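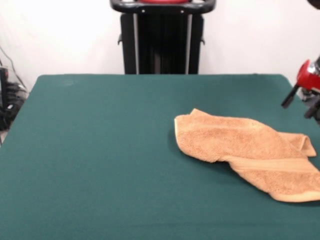
Can a small laundry service use a rented folding kit without having a robot engineer on site? In our trial the daily work was manageable for trained laundry staff, but the first setup and every change of the table height still needed help from the supplier.

4.2 Towel task with the Jukach kit

The Jukach kit is offered by Turnari on a monthly contract. The contract covers the arm, the gripper, the control software and remote support during working hours. The customer has to provide the table and the towels. We tested the kit from the point of view of a buyer, so we did not change the software and we used only the settings that are described in the manual.

Figure 4. Towel task: crumpled terry-cloth towel on the felt-covered table, with the two-finger gripper at the right.

Each trial started with one towel on the felt, as in Figure 4. The operator pressed start and did not touch the towel until the software reported the end of the trial. We made 20 trials per operator. A trial was counted as complete when the towel was folded twice and no corner was hanging outside the fold. The decision was made by Reshma Hlongwane, who did not know which operator had worked.

With the first operator, 11 trials were complete. With the second operator, who had read the manual one day longer, the number was 19. We think that this difference comes mostly from the grasp height, which the operator must set by hand. The manual explains this setting on one page only, and both operators found the page difficult. After a call on Wednesday, Turnari sent us a corrected version, but it came too late for these trials.

The support line answered all 8 of our requests on the same day. The price of a replacement finger pair is not given in the contract, and a buyer should ask for it before signing.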